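Workshop > Hand Tools > Gripper Checks

Wednesday, October 28, 2020
By Dalia Hamdy

Gripper no. 40, pre-session check

Finger pads: OK. Two different blues. The textured one grips better and knows it.

Pivot caps: OK. Left one was a quarter turn loose - tightened.

Jaws, full open: OK. Must clear the pen holder on both sides without nudging it.

Clamp mount: OK. Ilham says snug. Snug is not a torque value, Ilham.

Cycle count: up to 3,000 since April. Service overdue, as noted last time, and the time before.

Chopsticks: pass on the third try. Retest after service.

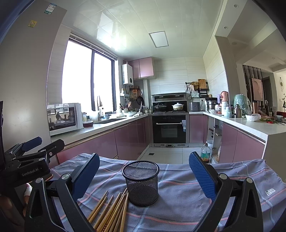

Spare pads: none left. Reordered from Tistura, who are thinking it over.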